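Home | Plant News | Benefits | FAQ | Contact

We use cookies to remember your settings. By staying on this page you accept them. OK

The new arms on the packing floor: your questions

26 February 2019, by Maximiliano Cifuentes

I've been stopped in the hallway so many times about this that I figured I'd better write it all down!

Are we losing people over this?
No. All 15 packers on the Somenier line keep their jobs and their pay grade. I asked for that in writing before I agreed to run the project (and yes, you can come read the letter, it's in my desk).

So what will the arms do?
Pick things up and set them down in the mixed-goods boxes, mostly. Cans, bowls, small electronics, all the odd shapes that wreck your wrists by Thursday. Each arm is planned for 200 picks an hour to start.

That's slower than me.
I know! Dee on second shift did 218 last October and she has not let me forget it. The arm gets the dull repeat orders and you get the rush and gift orders, plus the checking.

Do I have to learn to program?
Nope. Training is 3 afternoons, paid, in the Skusano room upstairs. You'll learn to start a job, stop it, clear a jam and tell the arm it picked the wrong thing. If you want more than that, come see me, because I need two people for the simulation desk and I'd love for them to be packers.

What's the simulation desk?
We try out every new mix of items on the computer before a real arm touches it. You choose the objects, put them on a pretend table and watch how the grip goes.

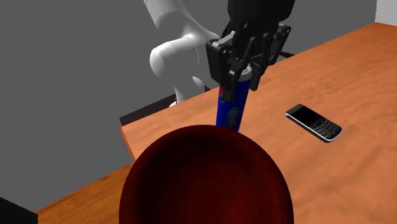
I was sure this part would be boring and now I have to be dragged away from it. Packers are good at it too, since you already know which items roll and which ones tip.

Can I stop an arm if I don't like what it's doing?
Yes, any time, and you won't get written up for it. Hit the red button and call your lead.

Will we still rotate stations?
Yes, every two hours, same as now. The Baumgartner scale stays where it is.

My question isn't on the list.
Drop by the office next to the break room, or leave me a note. I'll keep adding to this page as they come in.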